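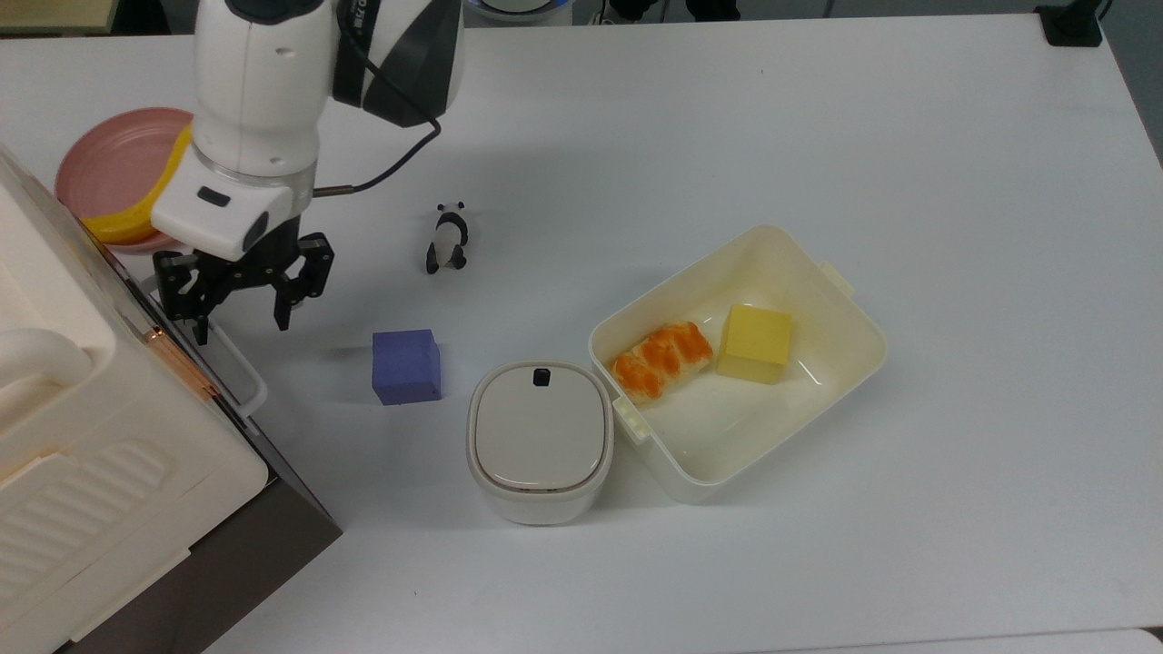

Filed under: Toys & Play / Maker Interviews

The play kitchen range from Casero consists of small appliances, colored plates, pretend food and storage boxes, sold as separate items. The designer responsible for the range agreed to discuss it on the condition that the conversation stay on the products. It took place in the workroom at Povness, where samples are kept on open shelving and laid out on white tables for review.

The first subject was scale. Play kitchens are often built to a single ratio, so that a plate, an oven and a loaf of bread all match. The designer does not work that way. "The plate is sized to the hand. The bread is sized to the hand. The oven is sized to the table," the designer said. "If I reduce everything by the same ratio, the fork becomes a pin. So the ratios differ, and children do not object."

Plates are made in pink, yellow and other plain colors, with no print. Earlier plates carried a flower in the center. It was dropped after the first production run. According to the designer, the print wore unevenly in the dishwasher and parents returned the plates as damaged. "A plain plate with scratches is a used plate. A printed plate with scratches is a complaint."

The rims were changed at the same time. A stack of the old plates locked together when pushed down hard. The present rim has a wider angle and leaves enough of an edge for a child to lift the top plate with one hand. The designer tested this with 21 children at a day care center in Kalness, in two sessions during February. The old plates were included in both sessions. "They picked up the whole stack and shook it. That was the result."

The conversation moved to storage. Most of the range is meant to be put away in shallow boxes with low walls, and the designer holds firm views on lids. A lid that snaps shut on all sides is difficult for a child of three and easy for a child of five, and the age band on the package covers both. Small containers therefore have a lid with a tab that can be pulled up from one side. Larger boxes are usually left open during play.

"People ask why the box has latches if it stays open," the designer said. "It stays open while they play. It closes when it goes in the car. Those are two separate jobs and the same box does both."

Asked whether food and building blocks should be kept apart, the designer said that the company had once supplied dividers. They were ignored. In home visits, colored cubes were found in the boxes with the bread, on the plates and inside the appliances. Animal figures were found in the same places. The cubes served as butter, cheese, ice and, in one household, medicine. The dividers were withdrawn and the cost was put into thicker box walls.

"A cube is the most useful food we make, and we do not sell it as food," the designer said. The point was made without irony. A pastry with glaze can be a pastry. In the designer's notes from the home visits, it was almost never used as anything else. The cube changed function several times in an hour.

The pastries themselves take the most development time. The glaze has to be a different color from the bread, or the piece reads as a stone. Queiroz, the supplier, delivers color samples in small batches, and an order is 600 pieces per shape. The designer rejects samples under daylight only. Under the workroom lamps the tan shifts toward gray, and two batches were approved in error before the rule was written down.

Appliance doors and handles were the last subject. The handles are curved and deliberately large. Straight handles were tried and gave less room for the fingers behind the bar. The designer described the remaining problem as one of weight: a light appliance moves when the door is pulled, and a heavy one hurts if it falls from a low table. The current work is on a wider base. No date for it was given.

On tidying, the designer had one recommendation for parents, which was to store plates flat and last. Boxes go on the shelf first, with the containers beside them, and the stack of plates goes on top of whichever surface is left. The printed instructions show a different order. They are to be corrected at the next printing.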